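Search this list
Search Advanced

[gripper-users] Re: Bridell two-finger vs. the Vasten, first results
Mar 3, 2021
3 replies 0 shares

Spyros Raptis wrote:
> We ran the Bridell fingers against our old Vasten pair in the
> simulator all last week, same arm model, same controller, wrist
> camera view only. The Bridell came out well ahead on the cube
> pick. 80 tries each and the Bridell dropped 2. The Vasten was
> nowhere near that. I think we can stop arguing and order the
> Bridell for both benches. Any objections before I send the
> request to Peixoto?

Yes, I have an objection, or a few of them.

I don't doubt your count. I doubt what it's a count of. Both finger models came from the vendors' own files, and I opened the two of them last night. The Bridell file has the pad friction set a good deal higher than the Vasten file. Did you change that, or did it ship that way? If it shipped that way, then we have compared two people's guesses about rubber, and the more cheerful guess won.

Second thing: the cube. It's a rigid block with sharp edges on a flat, plain table. I can't think of one part on the Bronmont line that looks like it. Our parts have lips and draft angles, and half of them arrive with oil on them. A finger that closes nicely on two parallel faces tells me very little about any of that.

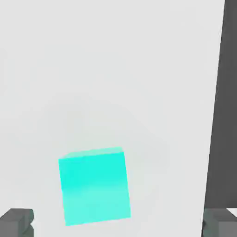
I'd also like to know how the start poses were picked. In the runs you shared, the cube is only ever turned a little. Turn it 15 degrees more and see what the fingers do when they meet a corner first. My bet is that the Vasten, with its longer stroke, looks a lot less bad. I could be wrong, but it's a cheap thing to try and it should have been tried before anyone wrote "well ahead".

And the camera. You say wrist view only, as if that settles that both got the same treatment. The mount offset is different in the two models – check the tool frame in each config – so the policy is seeing the cube from a slightly different place each time. It was tuned with the Bridell attached, if I read the log right. Of course it does better with the Bridell attached.

None of this means the Bridell is a bad gripper. I've used an older one and it was fine, apart from the cable exit, which is in a stupid place and caught on everything. I just don't want to tell Peixoto we tested it when we mostly tested a config file.

What I would want before signing:

- same friction number in both files, and the number written down
- camera offset matched, or the policy retuned for each
- start angles spread out properly, with the failures kept and labeled
- one real part, on the real arm, even if it's only an afternoon

The last one matters most to me. The loaner offer from Bridell is still open as far as I know, and the Vasten is already bolted on.

Spyros, can you post the raw logs and not just the summary sheet? The sheet says "dropped" but doesn't say whether a slip during the lift goes in the same column as a miss on approach. Those are different problems and I'd buy different fingers for each.

Happy to rerun the angle test myself if somebody sends me the current configs. The ones in the shared folder don't load for me, something about a missing mesh for the left finger.

_______________________________________________
gripper-users mailing list
Previous message Next message Sort by thread
3 comments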